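Notebook > Bench storage > Basket for small containers

Monday, April 26, 2021

Started with the small containers for the Clasemska shelf. Sizwe Moodley asked that everything which rolls must have its own place, so I cleared the white table and took the things one by one. I write the caps down first, as last time we mixed them and Magdolna lost half of the morning.
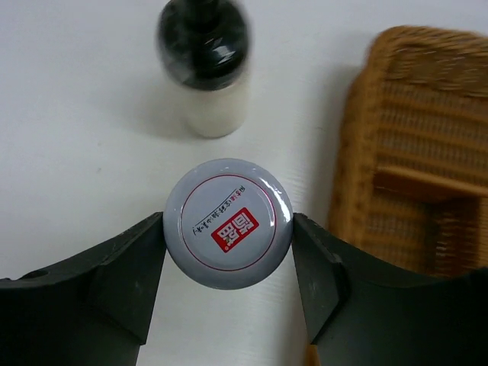
Gray cap with red ring and red square logo, Chinese text. Bottle with black top behind it.

The table still has small dark specks on the left side. I must ask Nosipho which cleaner she used for the other bench. The line of black characters on the gray cap I can't read, so in the list I wrote only "gray, red logo". If somebody can translate it, please add it in pencil.

For the basket I prefer the wicker one with a divider to the plastic tray from Hiva. The tray is 2 cm too long for the shelf, and the bottles slide in it. Ataberk thinks wicker collects dust and he is maybe right, we can brush it each month.
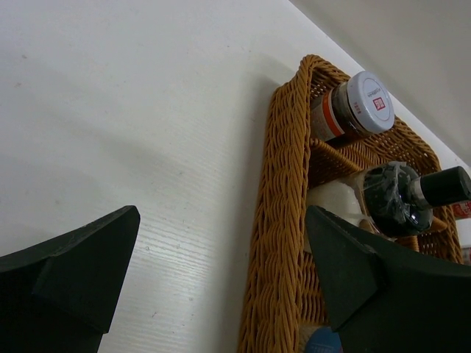

Wicker basket with divider: jar with white lid in one compartment, bottle lying in the other.

Shelf label for this basket is 614. Label 574 stays with the old tray until Jacobus has emptied it. Still to do: felt under the basket, and a second divider if Zwane sells them separately.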